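Doors at nine, badge on a string, coffee from a machine that only did hot water. Open day at Stelteck, second floor, the one they usually keep shut. I had a bus back at four and a phone on 50 percent.

First surprise - it looks like an office. Is an office. Blue partitions, tiled floor, rolling chairs. I came expecting cages and yellow tape and got cubicles. The arms work at the same desks people do, with the same junk on them, and the team here likes it that way. A clean bench teaches you clean-bench things, one of the engineers told me. Then he went off to find an extension cord and I didn't see him again till lunch.

The project is called Vidano. Desk tidying, basically. Pick up the small stuff, put it where it goes, leave the rest alone. Sounds dull. Stand next to it for ten minutes and it stops being dull, becuase you start to root for the thing. Come on. Left a bit. Left.

Everyone asks about speed. It's slow. They don't hide it. Somebody behind me muttered that his kid could do it faster and the woman running the demo said yes, so could hers, but hers won't do it 334 times in a row.

That number is on the whiteboard, by the way. 334 runs in the last block, 2747 since April. Of those, 1374 went in the good column, one more than the rest put together. She was proud of that one. Underlined it twice. 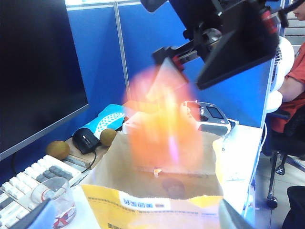 What counts as good? I asked. Object ends up where it should, nothing else on the desk gets knocked over, no human hand goes in to help. Strict. A nudge to a keyboard is a fail. A cup going over is a fail and a roll of paper towels.

Fruit is the hard one, they say. Kiwis especially. Small, round, fuzzy, and they roll off if you come in at a bad angle. Squeeze too hard and you have a different problem. Paper bags aren't much better - the mouth folds, the sides give, the whole bag walks across the desk if a finger catches the rim. A person steadies it with the other hand and never thinks about it.

And light. I hadn't thought about light at all. A wrist camera sees what it sees, and a bright patch in the wrong place can wipe out half of what's on the desk. People move their heads. The software has to make do, or back off and try again from somewhere else. They showed us both. The backing off I liked best, it looks so much like somebody changing their mind.

Grippers next. The fingers come from Flolirero, who had a table by the stairs and a bowl of mints. Two fingers, simple pinch. Why not five? Cost, said the man with the mints. Also wear, also cables. He had a tray of used tips and let us handle them, some worn down smooth on one side only. Nice objects. I'd have taken one.

Lunch was sandwiches in the hall. Good ones, gone fast. Talked to two students who had come for the jobs board and a retired machinist who thought the wrist joint had too much play in it. He may be right, he asked three people and got three answers.

Afternoon was questions, mostly about money. Stelteck won't give a price, won't give a date. The Abdelaziz warehouse across the road has asked for a trial and that is as far as it goes for now. Fair enough. I'd rather hear that then a promise.

Last thing before the bus, I went back up for one more look. Still going. Three people watching, one chair free, so I sat. Caught the four o'clock with a minute to spare and the phone at two percent.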